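Household History, Session 4: The Tablecloth
Handout prepared by Negin Shojaei
Noltwood Evening Classes

Please read before the session. Those who missed session three (Soap, and Who Had To Make It) can borrow my notes, which are legible in places.

1. What a tablecloth was for

The easy answer is that it kept the table clean. This is odd, as a table is much easier to clean than a cloth. You wipe one. The other had to be soaked, scrubbed, boiled, rinsed, wrung, dried and pressed, usually by someone who had not been asked to dinner. For much of its history the white cloth was a way of showing that you could afford the work of keeping it white.

It was also a napkin. In many medieval households diners wiped their hands on the cloth itself, and a long extra strip was sometimes laid along the edge for the purpose. Books of manners spent a good deal of ink on what else you were not to wipe there, which tells us what people were wiping there.

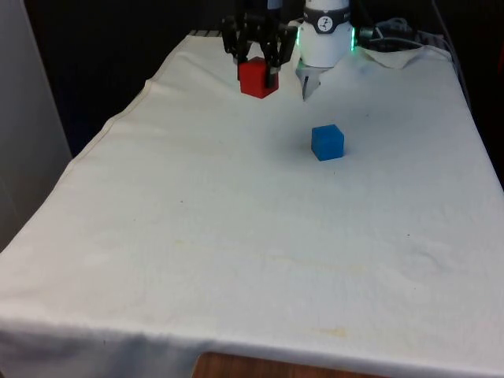
Linen was listed in wills and inventories alongside the silver, and sometimes ahead of the furniture. The clerks who drew up these lists were blunt about condition: "old", "worn", "sore worn". They had a point, because white cloth keeps a record. A pale yellowish stain just above the front fold, a crease or two across the middle, and any clerk would have marked the thing down without troubling to unfold the rest. When you read an inventory, look at the adjectives before the numbers.

2. The drop

The part that hangs over the edge is called the drop. A short drop was practical. A long one used more cloth, caught more knees and impressed more visitors. You will meet the story that the Victorians used long cloths to hide the indecent legs of their tables. Please do not put this in your essays. It is repeated everywhere and the evidence for it is very thin. I had it in 8 essays last October, one of them with a footnote to another of the essays.

3. Damask

Damask has its pattern woven in, so that a white cloth can carry white flowers that appear only when the light falls across it. Think of it as an expensive way of looking plain. Fine table damask came to be linked with the Low Countries, and later with Ireland and Scotland. 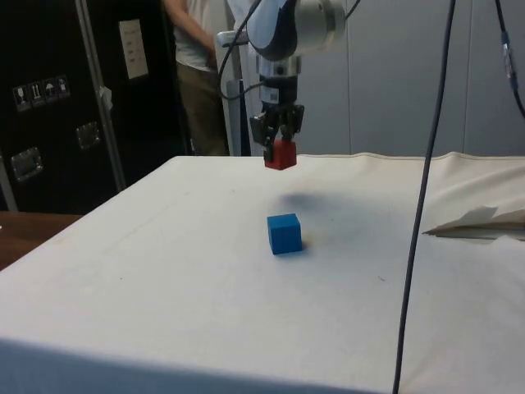

Owners marked their linen too, often with initials and a number worked in red cross-stitch at one corner. The number told the housekeeper which cloth of the set it was, so that they could be used in turn and wear out together. This worked about as well as it does with socks.

4. For next time

Write 184 words on one piece of cloth in your home. I will count. Longer essays are due later in the term, with a limit of 3000 words, and I have never yet wished one longer.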